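3.2 Folding as household knowledge

The laundry manual is an underrated historical source, mostly because it is dull. The Brimcombe collection holds 22 of them, the earliest printed in 1916, and the authors agree on very little beyond the moral danger of a damp cupboard. Trousers in particular bring out the worst in everyone. One manual gives them a full chapter. Another tells the reader to fold them "in the usual manner" and moves on to table linen with obvious relief.

We read that phrase as evidence. A writer who says "the usual manner" assumes a reader who has already been shown, probably by a relative and probably with some impatience. Okoro's study of the Ondard household diaries makes a similar point about bread: the steps that everybody knew are the ones that went unrecorded. Our diarists mention washing day constantly and folding almost never, although the folding must have taken up a good part of the evening.

When the manuals do commit themselves, they start from the garment laid flat, and they tend to draw it as a tidy pair of matching tubes. Cloth is less cooperative (Figure 4). The instruction to "bring leg to leg" hides a fair amount of tugging and smoothing, none of which made it into print.

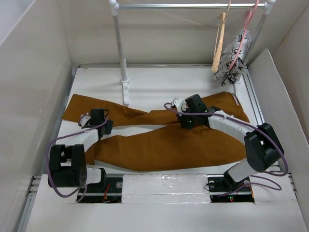
Figure 4. Rust-brown trousers spread on a white work surface, waist to the right, with soft folds in the upper leg.

The interviews were meant to fill this gap. Ebuka Okoro transcribed the recordings from Prorkus, which come to 3000 lines, and five of the speakers describe trousers in some detail. They disagree as firmly as the manuals do. The main quarrel is whether to fold along the crease or across it, and two sisters from Ojo Street had clearly been having it for decades. One called the other's method "a way of making a parcel." The other said parcels stack.

What the speakers share is a habit of explaining with their hands. The transcripts are full of "like so" and "then over like this" - a gift to anyone in the room and a torment to anyone with only the audio. We have marked these passages as gestures and left them unglossed, having tried the alternative and produced several folds that would not fit in a drawer. Section 3.3 turns to ironing, where the sources are longer and considerably angrier.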